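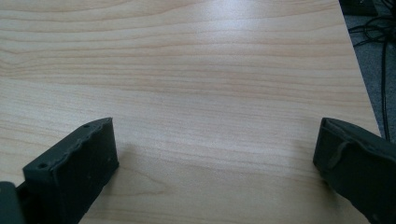 Wood-grain laminate is a sheet material bonded to board to give the look of timber on desks, worktops and tables. The usual high-pressure type is made from several layers of brown paper soaked in resin, a printed paper carrying the grain, and a clear wearing layer on top. Pale patterns are the most common in offices. On a honey and beige tabletop, long wavy lines run in one direction, thin orange-tan streaks alternate with cream bands, and an occasional swirl bends the figure into an arch. A smooth finish also gives a whitish glare under overhead lighting, hiding part of the pattern.

Manufacture
The layers are pressed between steel plates and cured by heat. Sheets are then trimmed and sanded on the back so that glue will hold. The Sirkgate pattern, drawn by Vibeke Kvaran, repeats every 230 mm along the grain. Its successor, Nimley, has a longer repeat and was printed in 4 shades.

Edges
A straight table edge is normally closed with a strip 3 mm thick or less. Poorly sealed edges let in water, and the board beneath swells.

Care
Dust is removed with a damp cloth. Scouring powder dulls the wearing layer and the damage cannot be polished out. Deep scratches are filled with coloured wax.

See also: Veneer; Chipboard; Edge banding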